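Trengate repair room starts a sorting table for old remotes

If you have a drawer at home full of remote controls that may or may not belong to anything you still own, I have good news. The Trengate repair room has started a remote control table, and I stopped by on a gray February afternoon with a tote bag and fairly low expectations.

The idea came out of the room's regular small-electronics evenings, where people kept showing up with a "broken" TV or air conditioner and leaving with two new batteries. So now remotes get a table of their own. You bring yours in, somebody pops the cover, the old batteries come out, and the contacts get a look and a wipe if they need it. Then it gets tried with fresh batteries and goes home with you or into the spares bin.

I brought five. Two were fine, one had been dead since we moved to Kalham, and two I couldn't match to a single thing in my house (I left those for the bin, and I do not miss them). 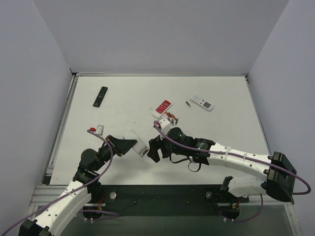 The batteries turn out to be half the work! People pull them out, set them down next to the good ones, and a minute later they can't tell which is which -- I did exactly this at my own kitchen counter the night before. The room's advice is to keep used ones in a separate jar, never mix old and new in the same remote, and check the little plus and minus marks before you close anything up. Missing covers are the other big headache. There's a shoebox of orphan covers by the door, and you're welcome to dig through it for as long as your patience lasts.

So far the table has taken in 143 remotes, and 66 of them needed nothing more than new batteries. Another 20 went to the recycling pickup. The rest were cleaned up, matched to an owner, or put in the spares bin, which is sorted by what the remote used to run. Air conditioner remotes go fast, I'm told, especially once the weather warms up.

Brulta, the hardware shop two doors down, has chipped in $2,000 for batteries and a proper set of small screwdrivers, and it's also taking dead batteries at the counter if you can't make it to the room. Đoàn, the bakery across the street, has the coffee covered through the spring.

The table runs in the late afternoon, from 4 p.m. until the lights go off at 7. You don't need to sign up. Do write down what each remote is for before you leave the house -- a bit of masking tape on the back works fine -- and bring the cover if you can find it. I'm going back next month with my sister's pile, and hers is a lot bigger than mine.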